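*Speaker notes: "Making the Bed Properly, and Why It's Worth the Bother"*
*Evening talk, Ladeo neighbourhood centre. Slides on the laptop, spare clicker in the side pocket. Keep the water handy, I always lose my voice near the pillows.*

**Opening (lights still up)**

Good evening, everyone, and thank you for coming out for a talk about beds, of all things. I did wonder whether I'd be speaking to the stackable chairs tonight, so it's lovely to see some faces above them.

(Let people settle. Someone always comes in late with a cup of tea.)

I'll start with a bit of a confession. For a good part of my life I made the bed by walking past it and giving the covers one yank. Then I took a job on the housekeeping side at Dellora, which was a guest house with 15 rooms and a very steep set of stairs, and I learned in my first week that a yank doesn't get you very far. I was slow, my corners were dreadful, and my back ached every night. But somewhere in that first winter I started to enjoy it, and I've enjoyed it ever since, which my family finds a little peculiar.

**Slide 2: What we'll cover**

- Airing the bed
- Getting the duvet to sit evenly
- Pillows, and the business of their covers
- White linen: lovely or a nuisance?
- Questions, then biscuits

Don't read this one out. Just say "we'll wander through these" and move along.

**Slide 3: Airing**

Before anything gets tucked or smoothed, fold everything back and leave it. Open the window a crack if the weather's kind. I have my breakfast while mine airs, and if I get to reading the paper it airs for a good long while.

Ask: who makes the bed the minute they're out of it? (Usually half the room, looking guilty. Be nice to them!)

**Slide 4: The duvet**

Now, the duvet. People get cross with their duvets, and I do understand it. You shake the thing, it billows up beautifully, and it comes down with a great lump on one side. What I'd like you to try is going in with both hands. Take a proper handful in each fist, feel whether there's filling in there or only cover, and pull gently away from the middle. A quilted one like this, with long stitched channels, is a bit easier to read with your fingers, and the seams give you something to line up with the bed. If the seams run straight, you're nearly there.

(Mime it. Arms out in front, two fists. I look silly but it gets the idea across.)

**Slides 5 and 6: Hands at work** 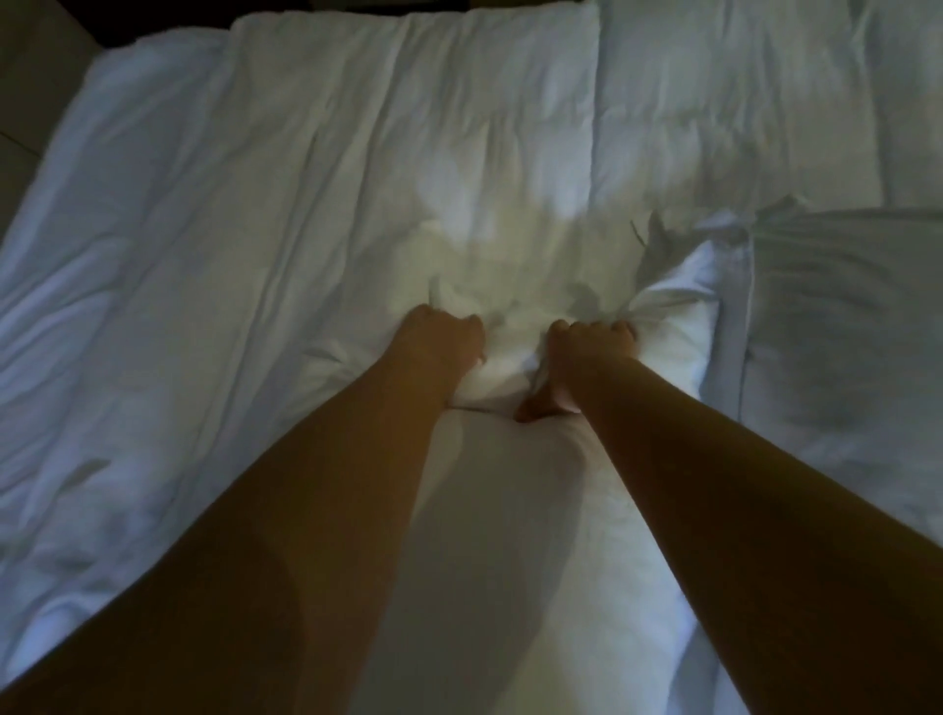 White bedding, and both hands in it.

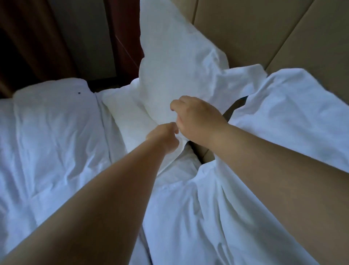 **Slide 7: Pillows**

I have strong feelings about pillows, so stop me if I go on. There are two things I was taught at Dellora that have stayed with me.

The first is to mind the corners. A pillow that hasn't got its corners right down into the corners of the case will look tired all day, however nicely you plump it. Reach in, find the corner of the pillow, push it home, then hold it from the outside with your other hand while you bring your arm back out. It's the same trick for a duvet cover, only with a good deal more arm.

The second is to leave the pillows until the duvet's settled. I used to do them first, being keen, and then knock the lot over when I pulled the covers up. If you've an upholstered headboard, stand one pillow up against it while you sort out the rest. It keeps it out of your way and off the floor.

And do have a look at the open end of the pillowcase. At Dellora it faced away from the door, always. I still do it at home, where the only person coming through the door is me with the laundry.

**Slide 8: White linen**

(This is where people start putting their hands up. Let them.)

I love white. It's calm, everything matches everything, and when a set wears out you can mix what's left with the next one. It does show every little speck, mind you, and I know that puts some people off. I've come around to thinking of it as useful, as I'd sooner spot a mark while I'm making the bed than a month later.

The question I get most is about thread count. My own nicest set is from a little shop called Muriithi and it's a 327, which is an odd number to remember, but there you go. I've also got a 600 that came from Ristska, and it's handsome to look at and a touch heavy for me in January, never mind in summer when the house holds the heat. So please go and feel the fabric with your hands before you spend your money. A friend told me about a set with 1160 on the packet, and I'll admit I haven't been brave enough to look at the price.

Wash it warm, don't cram the machine, and hang it outside when you can. I'm told I become unbearable about line-dried sheets, so I'll leave it there.

**Slide 9: If your back or hands give you trouble**

Slow down for this one. It matters to quite a few people in the room.

- Work from one side, finish it, then walk around to the other. Fewer trips.
- Bend at the knees, or rest one knee on the mattress if you need to.
- Roll the duvet cover down like a stocking before you start, so you're not holding up the whole weight.
- Two lighter duvets can be easier to manage than one enormous one.
- Sit on the edge of the bed to do the pillowcases. There's no prize for standing.

(Pass around the spare pillowcase and the small cushion so people can have a go at the corners. Get them back before the biscuits!)

**Slide 10: Questions**

Likely ones: ironing (only the pillowcases, and only if there's something good on the radio), fitted sheets (folding them is a whole other talk, and I've offered to come back in May), top sheets (yes in my house, no in my daughter's, and we've agreed to leave it).

Handouts are on the table by the door. Ask everyone to stack their chair on the way out, four high, and to please take the last of the shortbread.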